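Office Assistant, Upper Floor (part-time, two positions)
Brindley House, Hamgate
Posted 24 May 2018

Rakena is looking for two people to help us keep the upper floor of Brindley House in good order. We share the building with other small companies, and our part is the open floor upstairs, where people come and go during the whole day. The work is simple, but it needs a person who notices things.

The position starts in August. Each assistant works 20 hours per week, in the morning or in the afternoon, and we will try to respect your preference. The pay is $892 per month before tax. Travel to Hamgate is not paid, but you can leave a bicycle inside the yard.

What you will do

You open the floor in the morning or you close it in the evening. You put the chairs back to their places, wipe the desks and tables, and water the plants. Flowers are changed every Monday, and you may choose them yourself from the shop on the corner – please keep the receipt.

A bigger part of the job is the office machines. You will load paper, open the doors and covers when something is stuck inside, take out the packing material from new deliveries and put the cables back so that they do not hang where people walk. We do not expect you to repair anything. If a machine does not work after you have looked into it, you write it in the blue notebook and call the service company.

You will also receive parcels. In a busy week there are about 100 of them, mostly small. They arrive downstairs and must be carried up, as the elevator does not stop on our floor. If you have a problem with stairs, please write to us before you apply and we can discuss which tasks are suitable.

Twice in a month we prepare the floor for an evening meeting. Then the tables are moved, coats need a place to hang, and nothing may be left standing on or near the railings. You will be paid for the additional hours.

Who we are looking for

You are at least 18 years old and you can speak and read English well enough to talk with visitors and follow a manual. Experience in an office is welcome but not necessary. One of our present assistants worked in a bakery before and learned everything in the first two weeks. You should be on time, and you should feel comfortable when there are many people in one room and the phone is ringing.

We have no dress code. Please choose shoes in which you can walk the stairs quietly, because the sound travels very far in the open space.
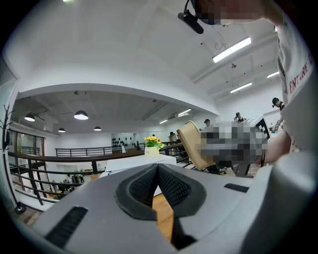

The upper floor, with the railing and the sunflowers
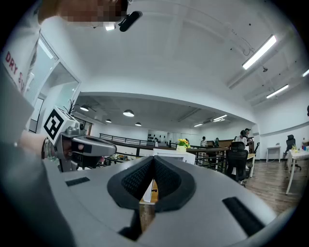
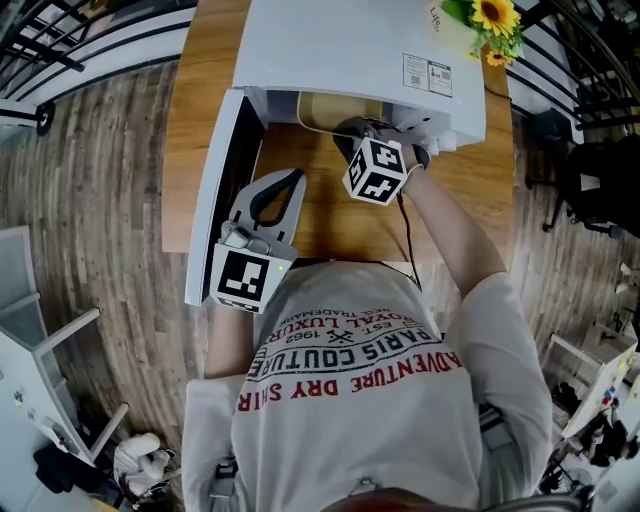 Rakena Office Team

How to apply

Send us a short letter (one page is enough) and tell us which half of the day you prefer. A resume is useful, but if you do not have one, write a few lines on what you did in the last years. You can also leave the letter in the Rakena mailbox at the entrance on Tidilgate, which is open until 8 in the evening. Please do not send original certificates.

We invite suitable persons for a trial morning, which is paid. You will do the normal round together with one of us, and afterward there is time for your questions. Every applicant receives an answer, also when it is a no.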